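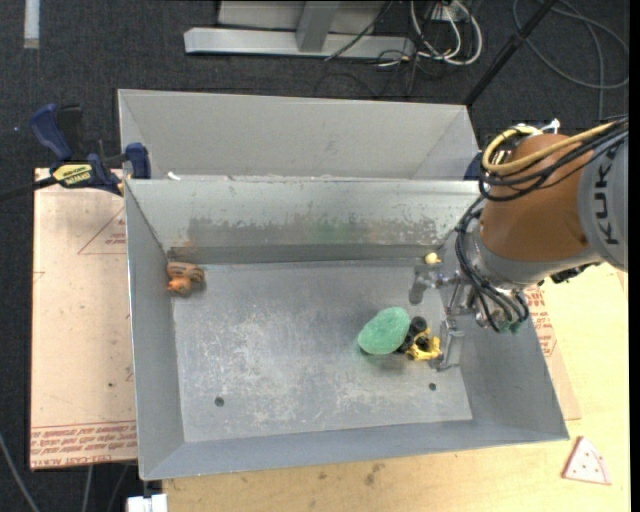 Readers wanted – memoir list, Prostine Books

We need 6 outside readers for a new memoir about growing up in foster care. Author is Waltraud Koller, her first book. Sensitive material thruout, please think about that before you apply.

You get the full manuscript, 23 chapters. Two weeks to read, then a short report, 2 pages is plenty. Flat fee, paid in October. Care background welcome – not required.

Send a few lines on what you read to Thaddäus Bachmann at the Plattner office. No resumes pls.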